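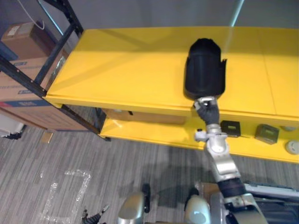 Figure 4-1. Black cylindrical item on the top of a yellow two-tier shelf unit.

4. Setting up locations and shelf labels

This section covers the first set-up of storage locations in Lerkel Stock and the printing of shelf labels on the Dulto 400 label printer. Complete Section 3 (Connecting the printer) before you start. If your site was moved across from Halliday Ledger, your old locations will already be in the list and you can go straight to 4.3.

4.1 Before you begin

You will need:
an administrator login
one roll of 19 mm tape, loaded and aligned
a floor plan or hand sketch of the storeroom
a dry cloth and a mild cleaner for the shelf edges

A full roll prints 228 standard labels. Printing test labels uses tape at the same rate.

CAUTION: Do not open the printer cover while the status light is flashing. The cutter can move without warning. Keep fingers, jewellery and lanyards clear of the tape exit.

4.2 Creating locations

1. Log in and choose Settings, then Locations.

2. Select New Area. Type a name of up to 12 characters, such as STORE or GARAGE. Area names can't contain a slash.

3. Select Add Bay. Give each shelf unit its own bay, including short units and those standing in the centre of the room. Work from the door in a clockwise direction.

4. Enter the number of levels in the bay. Level 1 is always the lowest. If goods are kept on top of the unit, count the top as a level.

5. Choose a colour for the bay if you want one. The colour shows on the screen map only and does not print.

6. Select Save. The program builds a code for each level in the form area, bay, level – for example, STORE-03-2.

7. Repeat steps 3 to 6 for the remaining bays.

NOTE: A standard licence holds 1000 locations. Deleted locations count towards the limit until the list is compacted (see 4.5).

NOTE: Leave gaps in the bay numbers if you expect to add shelving later. Renumbering a bay cancels any labels already printed for it.
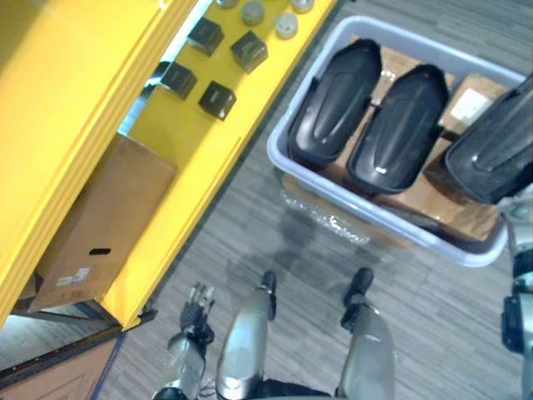 Small parts can share a level. To divide one, open the level, select Split and enter the number of positions. Positions are lettered from left to right as you face the shelf. Loose items should have a position of their own, or they will be counted under whichever item was scanned last.

A level that holds stock can't be split. Move the stock to a temporary location first, then move it back and check the quantities.

4.3 Printing the labels

1. Choose Print, then Shelf Labels.

2. Tick the bays to be printed. To print the whole area, tick the box beside the area name.

3. Set the tape width to 19 mm. Other widths are greyed out unless the matching cassette is fitted.

4. Select Test. One label prints, marked VOID. Check that the bars are solid and the text sits square on the tape.

5. If the print is faint, raise the Darkness setting by one step and test again. Do not go above step seven, as this shortens the life of the print head.

6. Select Print All and wait for the last label to be cut before removing the strip.

Labels can be printed again at any time. The reprint carries the same code as the original and both will scan.

4.4 Fitting the labels

1. Wipe the front edge of each level and let it dry.

2. Peel the backing from the split end. Avoid touching the adhesive.

3. Place the label at the left-hand end of the level and press along its full length with your thumb.

4. Scan the label straight away. The scanner beeps once and the code appears on the screen. Two beeps mean the code is not in the list – check that the bay was saved.

NOTE: Standard tape is not suited to freezers, outdoor racks or powder-coated metal with a heavy texture. Use Flatoreck tag holders on those surfaces and slide the label in without peeling it.

4.5 Compacting the location list

Compacting removes deleted locations for good. Back up first (Section 9).

1. Ask other users to log out.

2. Choose Settings, Locations, Compact.

3. Type YES and press Enter. Do not switch off the computer until the Locations page reappears.

Section last revised 31 December 2020.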